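Clubs > Plornbridge Robotics > Term project: PC teardown and rebuild

signe_l
Status as of 23/05/2026. Gumby can now find the tower without hitting it, which in May counts as progress. Next up is seating the memory, and I say we script it. Fixed poses, no learning, home by dinner.

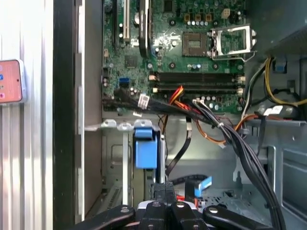

Scripting assumes the case shows up in the same place every time, and ours doesn't. I'd also like to know who picked this order of steps. Both memory slots are empty and there's a fat bundle of cables lying across the board, so any path we hard-code has to steer around wiring that moves whenever someone breathes on it.

pistden
So bolt the case down. Egilsson's class did.

signe_l
Egilsson's class also got 11 out of 100 on the repeat test.

Bjarke Þrastardóttir
I'd do the cables first. Tie them back by hand, call it setup, move on. The rules only say the robot has to place the parts.

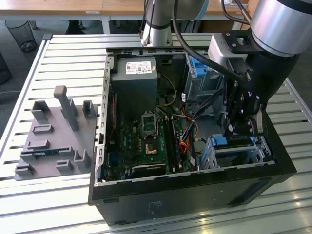
And before pistden quotes the rules at me, I read them. Twice. Hand prep is allowed until the timer starts.

pistden
Allowed, sure. Still feels like cheating.

signe_l
It feels like passing. I'll bring zip ties.

pistden
Fine, but I'm logging a complaint in the readme.

Recent threads
Gumby drops screws, part 2
Who has the hex keys
More than 1,000 log files, please delete yours

Contact | © Plornbridge Robotics | Back to top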